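Home | Threads | Food | Saved | About
Print this thread | E-mail this thread

Nomvula Le Roux
OK, potluck season is coming and I have opinions about potato salad. A thread.

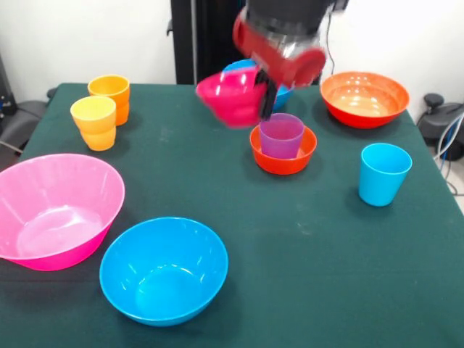 Bright plastic bowls and cups on a dark green cloth.

Last September I made enough for 60 people for the picnic at Pinetum and came home with half of it. Too much mustard! I own that.

So this year I'm going back to my aunt's way. Waxy potatoes, skins on, boiled whole. You peel them while they're still hot (use a dish towel) and splash the vinegar on right then.

Then leave them alone for 20 minutes. I mean it - no mayo yet, go fold some laundry or something.

Celery yes. Pickles yes, the sour ones. Raisins, please, I am begging you people in my replies, no.

Someone asked about eggs. I use 2 for a family-size batch, chopped pretty small. My cousin uses none and we still speak.

Dill goes in at the very end, more than you think. I'm making a test batch tonight and will post the mayo amount once I've measured it for once in my life.

Back to top | Older threads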